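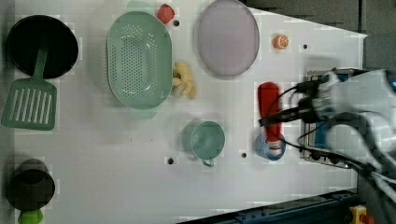
Play kitchen pieces on the table: frying pan, green turner, colander, fruit.

Poltemby Toy and Game Library
Minutes of the regular meeting, 2023-07-28
Held in the reading room, Fararton Hall

Chair: Harriet Mbeki
Minutes taken by the deputy chair. Quorum was met. Apologies were received from the Saturday desk lead and from the Drarora branch.

1. Minutes of the last meeting

Approved with one correction. Under item 5, "late fees" should read "replacement fees." The library has not charged late fees since the rules were changed and does not plan to.

2. Matters arising

The side door lock has been replaced and new keys were signed for. The old keys should be handed in at the desk. Three are still out.

The letter to the parking office has not been answered. Harriet will write again and copy the hall manager.

3. Money

The balance in the operating account was $1392 at the close of the month. The insurance payment has gone out and is already reflected in that number. The spring book and puzzle sale money was received late and is included.

A member asked whether the deposit for the hall could be paid quarterly. The hall prefers twice a year. Left as it is.

4. Membership and loans

The library has 293 member households. Renewal slips went out with the newsletter. Several came back with old addresses, and the desk will ask for a current phone number at each visit through the end of August.

Loans of board games are up and loans of ride-on toys are down. It was felt that the ride-on toys are hard to get into a car. Members agreed to stop buying them for now and keep the ones in good repair.

There was discussion of the loan period. At present it is two weeks for everything. Some families asked for longer on the large construction sets. Agreed to try four weeks on construction sets only, starting in August, and look at it again at the winter meeting. Puzzles stay at two weeks.

5. Condition of stock

The sorting group has finished the puzzles and the wooden trains. Puzzles missing one piece will be kept and marked on the lid. Puzzles missing more than that will go to the craft table.

The play food and kitchen sets are next. Over time the sets have been mixed, and the bag lists no longer match what is in the bags. It was proposed to give up on the original sets and make up new bags by type, with food in one and pans and utensils in another. Another view was that children want a bit of everything in one bag. Agreed to make up mixed bags with a short printed list in each. Anything cracked is to be thrown out and not put back in the bin.
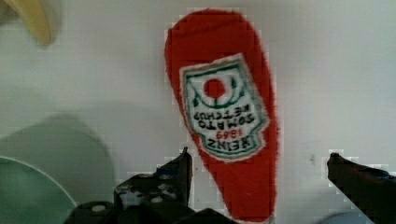

Ketchup bottle from the play food, with its Heinz 1869 label.

Cloth and felt items in all sets will be checked for loose seams. The cleaning sheet on the workroom wall is out of date and still names a spray we no longer buy. The deputy chair will type up a new one.

6. Catalog software

The Tran catalog program will need to be renewed before the end of the year. The desk finds it slow when two people are logged in, but changing to something else would mean entering all the stock again. Agreed to renew for one year. The desk will keep a written note of problems so there is something to send to the company.

7. Branch shelf at Drarora

A written report was read. The shelf is open 2 afternoons a week and has been busiest right after school lets out. They would like more games for ages ten and up. Harriet will take a box over on her next trip. The branch also asked for a second cart, and the one in the hall basement may be suitable if the wheel can be fixed.

8. Open house

Planned for late August, in the morning, with tables outside if the weather allows. Sign-up sheet for setup is at the desk. No raffle this year. Lemonade and crackers only, as there was too much left over last time. The hall needs its folding chairs back by noon.

9. Other business

The lost and found box is full. Items not claimed by the open house will be donated.

A reminder that the thermostat in the workroom should not be changed from its setting.

10. Next meeting

To be held after the open house, same room. Harriet will confirm the date with the hall.

Meeting closed at 8:25 p.m.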